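Setting up a two-arm steamer station in a staff canteen: transfer task and shift changes

Purwood kitchen, Viltport site. Revised March 2021.
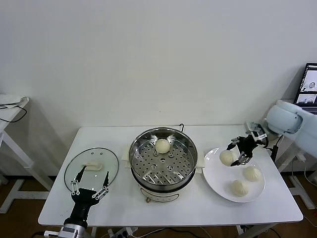 Senga MacRitchie wrote after the first version of this page that the arms had not taken work off her shift, they had moved it: less lifting of buns, more wiping of fingers and more time at the laptop. She asked for the handover steps to be written down. They are in section 4.

1. Layout

Use a plain rectangular table against a wall. From left to right: lid, steamer pot on its electric base, plate. The left arm handles the lid and the right arm handles the buns. Keep this order on every shift. The task program, Nisbet, stores positions relative to the pot, and swapping the lid and plate means teaching both arms again.

Put the lid down flat with the handle up. Route the cooker cord behind the pot. Check that it cannot reach the tray when the right arm swings in. Keep the laptop at the right end of the table, behind the arm, with the screen facing the operator.

2. Teaching the grip

Start with the steamer switched off and one bun on the plate. In Nisbet, open the station file and select the right gripper. Lower the fingers on both sides of the bun until they touch, then close by 2 mm more. Save this as the grip width. A pleated bun will mark if the fingers close further, and the cooks will reject it.

Repeat with a bun on the tray. The approach there is steeper – the rim of the pot limits how far the fingers can open. If the gripper touches the rim, raise the approach point by 5 mm and run it again at low speed.

For the lid, teach the left gripper on the handle only. Do not grip the metal edge. Set the lift straight up before any sideways move.

3. Test run

Run 40 transfers between plate and tray before the station is used for service. Log each drop and each marked bun. Our log for the first month had 2747 transfers in it, and most of the faults came from buns placed too close together on the plate. Leave a finger's width between them.

4. Who does what

Before the station, one cook loaded and emptied the steamer for the whole lunch period. The job is now split as follows.

Opening cook: fills the water, switches on the base, places the first plate, starts Nisbet.
Station operator: watches both arms, clears faults, changes plates. Stays within reach of the stop button while either arm is moving.
Closing cook: powers down the arms, cleans the fingers, wipes the table, signs the log.

The operator role rotates every two hours. In the first weeks it stayed with whoever had done the training, and the others lost practice at clearing faults. Cooks also load one batch by hand per shift – this keeps manual service possible if an arm is out.

Staffing did not change when the station opened. The hours saved at the steamer went to prep, and the rota in Estora was updated in April to show the operator role as its own line. Enter it under "station", not "kitchen general", or the training hours are not credited.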